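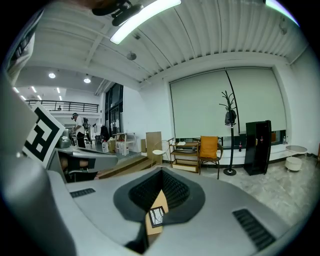

The big room at Skundmont, with the stool and the orange cushion.

My aunt left me 19 chairs, a wooden cart and one picture of some trees, and she left them all in a rented hall in Skundmont with the rent paid up through the end of January. I got the key in the mail. There was a note taped to it in her handwriting, all capitals, like everything she ever wrote: KEEP WHAT YOU CAN SIT WITH.

I'm a person who lives in two rooms over a dry cleaner. I can sit with maybe three chairs, and one of those has to hold laundry.

So I went up there meaning to be quick. I'd already talked to Aguirre, the auction place, and they'd offered me $1,072 for the whole lot, sight unseen, which sounded fine to me until I got there and turned on all the lights. My aunt loved lights! She could not stand a dim corner. The hall was bright as a dentist's office, white walls, ridges all across the ceiling, and her things looked so small in it that I sort of wanted to apologize to them.

The first one I went to was the chair with the orange cushion. I knew that cushion. When I was little I was allowed to have it on the floor if I'd eaten my soup, and I'd lie there on my stomach with my chin on it and listen to her on the phone in the kitchen, arguing with the bank. It smelled the same. I don't know how a cushion does that for thirty years, but it did, dust and oranges (or maybe I just think oranges on account of the color).

Then the white stool, which I didn't remember at all and which I disliked right away. Skinny legs. I sat on it anyway, because of the note. I gave it a fair chance, I looked at the ceiling for a while, and I put it down for Aguirre.

I went on like that all morning. I'd sit, I'd think about it, I'd write yes or no on the back of an Avell bus schedule, and mostly it was no. The cart with the slatted shelves wasn't anything you could sit on, so I sat on the low wooden step across from it and looked at it from there. She used to roll it out with cake on it. She called it the train. I wrote yes, crossed it out, and wrote yes again underneath.

By noon I'd gotten to the table, the pale oak one with the rounded edge, and I'd been putting the table off. It's where she told me she was moving to Pulora, and it's where she told me, a year later, that Pulora had been a mistake and she was home for good, and was there any soup. 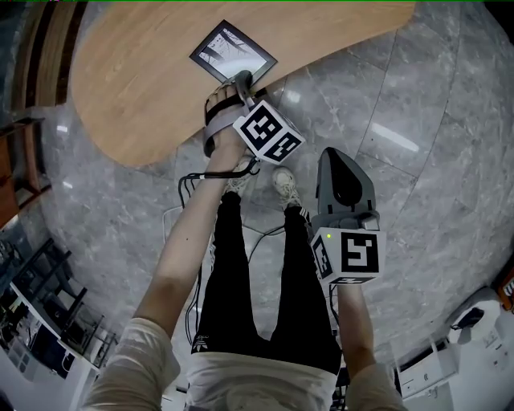 The trees had hung over that table in every place she lived. Black branches, gray sky, no leaves, the gloomiest thing in a house full of lamps. I asked her once who took it and she said, "Somebody who was cold." I asked her where it was and she said you could see it from the bus if you sat on the left.

I'd always figured she was teasing me. But I had the bus schedule in my pocket with all my yeses and noes on it, and I had the whole ride home ahead of me, four hours of it, and on the way up I'd sat on the right.

I called Aguirre from the step. I told them they could have the stool and most of the chairs, and the woman on the phone asked about the table. Was it oak? Was it in good condition? I said it was, and I said it was staying with me, and she went quiet, and I could hear her typing a new number.

"You have room for it?" she said.

"No," I said.

I took the picture with me that afternoon, wrapped in my sweater, and sat on the left.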